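Zistix Issues Score to Documentary Series Plututberg on CD and Digital

Zistix has announced the release of the original soundtrack to Plututberg, the four-part documentary series on the closure of a mountain railroad and the towns it served. The music is composed by Milagros Betancur. The album will be available in October on compact disc and through the usual download and streaming services.

The program contains 31 tracks with a total running time of 80 minutes. It draws on all four episodes and is sequenced in broadcast order, with two exceptions: the end title has been moved to the close of the disc, and the cue "Lower Station, Night" has been placed before "The Timetable" to avoid two slow pieces in the same key back to back.
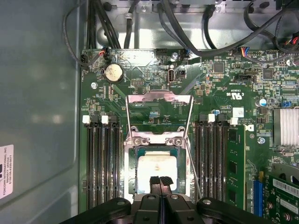
Recording and instrumentation

Betancur scored the series for string quintet, bass clarinet, two horns, harmonium and a small group of tuned percussion. The strings and winds were recorded together at Foltton over three days. The harmonium parts were recorded separately at the composer's own studio, as the instrument could not be moved without retuning. No sampled orchestral instruments appear in the finished score. Electronic textures, heard mainly in the third episode, were made by slowing down and filtering field recordings of rail joints, signal wires and station clocks.

The main theme is built on a five-note figure in the bass clarinet. It is stated complete only in the opening title and in the final cue of episode four. Elsewhere it is divided between instruments or shortened to its first three notes.

"The director asked for music that would stay out of the way of the interviews," says Betancur. "Most of the people in the series speak slowly and leave long gaps. I wrote to the length of the gaps. For the album I joined several of those short cues into longer pieces, and I had to write a few bars of new material to get from one to the next."
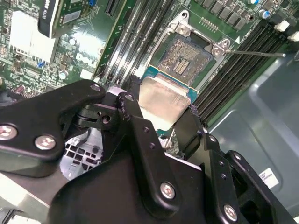

The joined cues account for nine of the tracks on the album. All of the linking passages were recorded at the same sessions as the series score, with the same players and microphone setup, and were not used in the broadcast version.

Mixing and mastering

The score was mixed and mastered by Kojo Ankrah from 24-bit session files. The broadcast mix placed the music low and narrow to leave space for narration. Ankrah prepared a new stereo mix for the album, restoring the full width of the string recording and the natural room sound at the ends of cues. Limiting has been kept to a minimum, and listeners may need to raise the playback level compared with other recent releases.

"Some of the horn entries were almost inaudible on television," says Ankrah. "They are at their played level now. We also took out the fades that were added for the edit, so most of the cues end where the players stopped."

Formats and availability

The compact disc edition is limited to 4,000 copies and includes a 16-page booklet with notes by the composer and a cue list by episode. Physical distribution is handled by Bawa. The digital edition has the same track list and is offered in both standard and high-resolution formats. A PDF of the booklet is supplied with full-album downloads.

Zistix has no current plans for a vinyl edition. Sheet music for the main title, arranged for bass clarinet and piano, will be published separately at a later date.

Review copies and cleared audio excerpts are available to press and radio on request from the Zistix press office. Please state the preferred format when writing.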